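Are Reusable Cup Deposits Worth Your Thirty Minutes?
November 2022

If you buy coffee anywhere near the Fondon transit center, you have probably been handed one of the new Trurkico cups by now. You pay a deposit, drink your coffee, and take the cup back to a drop box. The deposit lands back on your card, the cup gets washed, and the landfill gets a little less of our stuff. I like all of that on paper. I am less sure about it in practice, and the first set of numbers has not helped.

Trurkico says it put 2,807 cups into use during the trial and that 1,309 of them came back at least once. The flyer calls this "a strong start." I would call it fewer than half. A cup that never comes back is just a heavier throwaway cup, and it takes more plastic to make than the paper one it was supposed to replace. The company says many of the missing cups are "still with customers." Sure. So are most of my lost umbrellas.

What the flyer leaves out is how often the returned cups went around. One trip? Ten? A sturdy cup has to be used many times before it beats a paper one, and the exact number depends on who you ask, how hot the wash water is, and how far the truck drives. I wrote to ask for the average and got back a friendly note with a link to the same flyer.

Then there are the drop boxes. There is one at the transit center and one outside the Hoshino grocery. If you work between those two points, fine. If you don't, you are carrying a sticky cup around all afternoon to get your money back. I tried it for a couple of weeks, and one return took me 30 minutes out of my way because the box at Hoshino was full and had a note taped over the slot. I still have that cup. It is in my car, doing its part for the "still with customers" column.

Cafe Ada has taken a different route. It never signed up with Trurkico. It knocks 30 cents off if you bring your own mug, any mug, and it keeps a shelf of mismatched ones for people who can sit for five minutes. The counter tracks mug discounts on the register, and last month 68 percent of its regular-card customers had used one at least once. That is a small group who already like the place, so I wouldn't build a city program on it. But no truck, no app and no deposit were needed, and I wonder why that never makes it into the brochure.

People will say I am being hard on a trial, and that trials are for learning. Agreed - so let's see what was learned. Before the city helps pay for a second round, I would like to see the number of trips per cup, the miles driven by the pickup van, and the amount of unclaimed deposit money along with where it goes. That last one bothers me most. If every lost cup leaves a deposit sitting in the company's account, the company has little reason to worry about lost cups.

The comment form for the second round is at the library desk and on the city site until the end of the month. It has one question about the color of the cups and none about the deposits, so use the box at the bottom.

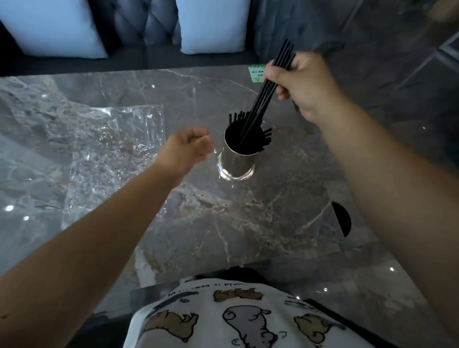

Keep it short if you want it read, and ask for a written answer. I asked for one on the deposit question and will print whatever comes back in the next issue.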